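From: Emília Vrabec
To: Grovness robotics club list
Subject: Re: [grovness-arm] Wrist calibration keeps drifting, what next?
Date: January 2026

Rozália Pintér wrote:
> I ran the calibration again with the Callis board clamped to the bench.
> The first pass is fine. After the arm has been through the shelf task a
> few times the pick point is off by 4 mm, always the same direction.
> I re-taught the home pose and it made no difference. Is it the camera
> mount, or should I be looking at the joints? Also, does anyone object
> to me raising the exposure? The Dobos script rejects a lot of frames.
>
> Rozália

Always the same direction points to the mount or the cable. If a joint had lost its zero, the error would change with the pose, and your log shows the same offset at the near and far bins. Before you touch anything else, put the dial gauge on the camera bracket and flex the cable by hand. Last year's team had the same complaint and found the lower bracket screw was bottoming out before it clamped.

Please don't raise the exposure yet. I went through the rejected frames from your second run and they fall into two groups. The first is motion blur, and a longer exposure will make that worse. The second is frames like this:
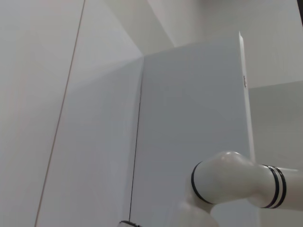 The Dobos feature matcher needs 80 matched points to accept a frame, and your log has 39 for the worst of this second group. White on white gives it nothing to hold on to. Apart from the thin seam running down the wall on the left and the upright line where the pale panel begins, the background has almost no usable edges. The strongest contrast is in the black bands on the arm, and those are the wrong thing to match against because the arm is not part of the fixed background. I would mask the arm out before the matcher runs. The count will drop further at first, so do it together with the markers described below.

Print two sheets of the Grullano markers at full scale, matte paper, no lamination. One goes on the face of the panel, high enough that the arm does not cover it in the usual poses. The other goes on the wall to the left, clear of the seam, so that the sheet lies flat. Measure both positions from the base plate and put the numbers in the shared config file, in meters. The last config had one value in centimeters and it took an evening to find.

Order of work:
1. Gauge and cable check.
2. Markers up and measured.
3. Arm mask on.
4. Full calibration, then the shelf task, then calibration again without moving the board.

Send both result files to the list. If the offset is still there with the bracket tight, I will bring the spare mount and we can swap it. The regional entry form is due in March and it asks for a repeatability figure, so I would like this closed before we start on the gripper code.

Emília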